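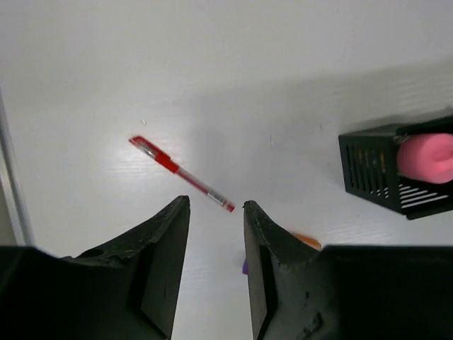 Red gel pen on the white tabletop

Support > Shared Printers > Closed Tickets > 3944

Ticket 3944: Label sheets drift down the page when printed from Wolora
Status: Closed
Opened: October
Closed: 30/11/2018
Site: Gillies, stationery stockroom
Software: Wolora label module, Flulora print queue

Problem as reported

Shelf labels for pens and other small stock print fine on the first sheet. On the second sheet the text sits a little low. By the fourth or fifth sheet the bottom line of each label lands on the gap between labels and gets lost when they are peeled off. Item name and price are still readable, but the barcode is clipped and the handheld won't read it. Staff have been printing one sheet at a time as a workaround, which takes most of a morning when the whole stockroom is being relabeled.

The same file opened on the front office computer prints correctly to the front office printer. It has not been tried on the stockroom printer from that computer.

First reply

Please check that the label stock is the same at both printers. Then run the printer's own test page five times in a row using label sheets, and hold them up to a window on top of each other. If the test pages line up, the printer is feeding properly and the problem is on the computer side.

Update from site

Same box of labels used for both. Test pages line up as far as we can tell. The border is in the same place on all of them. Also tried the job from the front office computer to the stockroom printer and it drifted the same way, so it follows the printer or its queue and not the computer.

Second reply

Thanks, that narrows it down. Shared printers at your site go through Flulora, and each one has its own queue settings. Open the queue for the stockroom printer and send us the values for paper size, top margin and scaling. Don't change anything yet.

Update from site

Paper size: Letter
Top margin: 0
Scaling: Fit to page
Front office queue says Letter, 0, and None.

Third reply

Scaling should be None for labels. "Fit to page" shrinks or stretches the job to the printable area, and that would put the text off by the same amount on every sheet. It would not explain a drift that gets worse, but please change it and print a batch of 20.

Update from site

Changed to None. Sheet one is now closer to the front office version, so that did fix something. The drift is still there. By the last sheet in the batch it is off by nearly a whole line. Marked the position of the top line on every sheet with a pen and the steps look even all the way down the stack.

Fourth reply

Even steps point to something being added once per page. The likely cause is a page length mismatch. If Wolora thinks the sheet is slightly longer than the queue does, the leftover is carried into the next page. In Wolora, go to Setup, then Label Formats, and look at the format used for the small stock labels. We need the sheet height and whether "Continuous stock" is checked.

Update from site

Sheet height matches the box. "Continuous stock" is checked on the small stock format. It is not checked on the shipping format, and those labels have never given trouble.

Still can't see why the front office printer is okay with the same format.

Fifth reply

Uncheck "Continuous stock" and save the format under a new name. That setting is meant for roll printers. The front office queue has "Reset position at each page" turned on, and that hides the problem. The stockroom queue has it off -- it was probably left that way when the queue was set up for the old roll printer. Turn it on there too.

Update from site

Both changes made. Printed 45 sheets in one go and compared the first, middle and last. All in the same place. Barcodes read with the handheld. Old format deleted so no one picks it by mistake.

Resolution

Label format in Wolora was set to continuous stock. Stockroom queue in Flulora had scaling on and page reset off. All three corrected. No fault found with the printer.

Follow-up for Cludus support: add the page reset setting to the checklist for replacing a roll printer with a sheet printer.

Cludus Support Desk | Contact us | © 2018 Cludus | Back to top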